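Rents in Prekham cool off a little, and I'm not complaining

I've been watching the Prekham rental listings since February (bad habit, I know), and the market finally seems to be taking a breather. Selley, the letting firm with the office across from the bus station, says its average rent on new leases slipped 2% over the spring. It had 340 apartments on its books at last count, so that's a decent slice of the town.

My own read? The new buildings out at Sovon are pulling people away from downtown. I walked by last week and nearly 38 units still had the "now leasing" sign in the window — that's a lot of choice for a place our size! 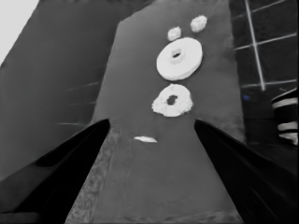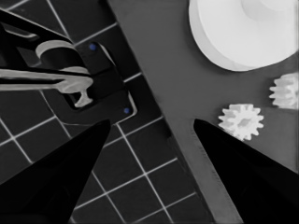
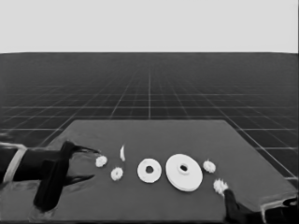

Computer-rendered views with black gripper fingers on a gray work surface.

Over at Cui, the smaller agency, it's a different story. They tell me a two-bedroom still goes in 8 days, and they haven't dropped a single asking rent. Parking has a lot to do with it — anything with its own space gets snapped up, and I've lost out on a couple myself.

If your lease is up this summer, I'd ask your landlord for a better number before you sign. Mine knocked a bit off when I asked, and all it took was one email. Selley's next set of figures comes out in September.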